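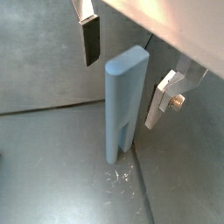
Slide 1: Light blue block, notched at the base.

Lending Toys from a Public Library
Speaker notes, Rekha Awasthi, Primville Library
January 21, 2023

Slide 1 (title)

Wait for the side door to close. It's loud.

Thank the Drilturton branch for the room. Say my name and job: I run the children's desk at Primville and the toy collection that sits behind it. The talk is 32 minutes if I don't wander. Questions at the end, but stop me if an abbreviation gets past you.

Ask for hands: who lends toys now? Who has been told to start? Who tried it and quit? If the last group is big, spend longer on slide 6 and skip slide 8.

Slide 2 (what we lend)

We have 2,546 items. An item is one thing with one barcode, so a bag of blocks is one item and a single puzzle is one item. Other libraries count pieces. Ask before comparing your numbers with theirs.

Blocks, puzzles, ride-on toys, dress-up clothes, board games for under eights, a few musical instruments. No stuffed animals. We had them the first year and the washing took up most of every Monday. No water toys, no slime, nothing that takes button batteries.

The ride-ons are the most requested and the biggest headache. They don't fit on shelves. We hang them from hooks on the back wall and staff have to lift them down.

Slide 3 (cataloging)

This is the slide people ask me to send them, so go slowly.

We started out with full catalog records. Title, maker, year, subject headings, the works. It took an hour per item and parents never searched for any of it. A parent searches for "train" or "something for a two-year-old."

Now each record has:
Plain name
Age range from the maker's label
Number of parts
What the bag or box looks like
A photo of everything laid out on a table
Replacement cost

Read out the example record: Wooden train set, ages 3 and up, 15 parts, green drawstring bag. Point out that the part count is in the record and also on a tag sewn to the bag. If it's only in the computer, the person at the returns desk won't look.

On names: choose one word and keep it. We had "blocks," "bricks" and "building set" for the same kind of thing, and they sorted into three different places on the shelf list. Going back and fixing that took most of May.

Slide 4 (bags and boxes)

Cardboard lasts about six loans. Take everything out of its cardboard before it goes out the first time. Cut out the picture from the lid and laminate it, then put it inside the bag.

Clear plastic bags with a zipper for puzzles. Mesh for anything that might come back damp. Hard tubs with clip lids for sets with small parts. Our tubs come from Revwood, and we've bought the same size since the beginning so that the lids swap. If you change sizes partway through you'll spend your afternoons matching lids.

Labels go on the short end of the tub. We put them on the lid at first and then couldn't read them when the tubs were stacked.

Slide 5 (checking returns)

Count the parts with the borrower there if you can. It takes a minute and it's friendlier than a phone call two days later. If there's a line, the tub goes on the "to check" shelf and stays on the borrower's card until it's been counted. Tell them so.

What we look for: cracks, sharp edges, peeling paint, loose wheels, missing parts, pet hair. Anything cracked is pulled that day. We don't glue things that go in mouths.

Cleaning: hard plastic gets warm water and dish soap, then air drying on racks. Painted wood gets a damp cloth and is never soaked. Cloth goes through the washer. Puzzles with a paper face get wiped with a barely damp cloth, and if that won't do it we retire them.

Don't get into the disinfectant debate here. Someone will ask. Say that we follow our county's guidance and they should follow theirs.

Slide 6 (missing parts)

Tell the story about the cash register. It came back without its drawer. We charged the family for it. Four months later the drawer turned up in the book drop, wrapped in a sock, with no note. We refunded the family and they've borrowed nearly every week since.

Our rule now: one missing part, no charge, we write the new count on the tag. Two or more, we ask the family to look at home for two weeks. After that, we charge for the part if we can buy the part and for the set if the set can't be used.

A block set with one block gone is still a block set. A puzzle with one piece gone isn't a puzzle any more as far as a four-year-old is concerned. So the rule bends by type, and the desk staff have a printed sheet showing which is which. I brought copies. They're on the table by the coffee.

Keep a spares drawer. When a set is retired, sort its good parts into the drawer. We've filled a lot of gaps that way, and the colors don't always match, and the kids don't mind.

Slide 7 (numbers)

1,224 loans last year. Say it plainly and move on to what it means. Most of those were in winter, and the same families came back over and over. Per item it's a low figure next to picture books. Per family it's high. Which of those you show to your board will depend on what your board cares about.

The item that went out most was a marble run. The item that went out least was a very nice abacus, which I chose myself.

Money: the first purchase was the largest, and after that it's mainly replacements and tubs. Don't ask for the starting sum without asking for a yearly line as well. We did, and had no replacement budget at all in year two.

Slide 8 (donations) - SKIP IF SHORT ON TIME

We take donations on set days only. Donors fill in a card. We turn down anything without a readable maker's label, anything painted at home, and anything on a recall list. Look up every donated item on the recall list before it goes to the cleaning shelf. Have a polite sentence ready for the people you turn down. Mine is, "We can't lend this one, would you like it back?" Most say yes.

Slide 9 (software)

We use the lending module from Nijs because the rest of our system was already on it. I'm not recommending it or warning you off it. The part count field is small and we had to shorten some of our notes. Whatever you have, check that it can print the part count on the receipt. Parents stick the receipt to the fridge and count before they come back.

Slide 10 (starting small)

If you have one shelf, do puzzles. They're flat and cheap, and they're easy to count.
If you have a closet, add blocks and trains.
Leave ride-ons until you've been open a year.

Run it for one season before you print any signs. Our first signs had the wrong loan period on them, and people still bring it up.

Slide 11 (contact, questions)

Leave this one up. The record template, the desk sheet and the donation card can all be had by writing to the children's desk at Primville. Put "toys" in the subject line.

Likely questions:
Fines? None for lateness. We block new loans until the old one is back.
Insurance? Ask your own carrier, in writing, before opening.
Older kids? Board games go up to eight. Past that, they're in the general collection.
Do people steal them? Very rarely. Things get lost under couches.

Pack up the sample tubs before lunch. The room is booked again at one.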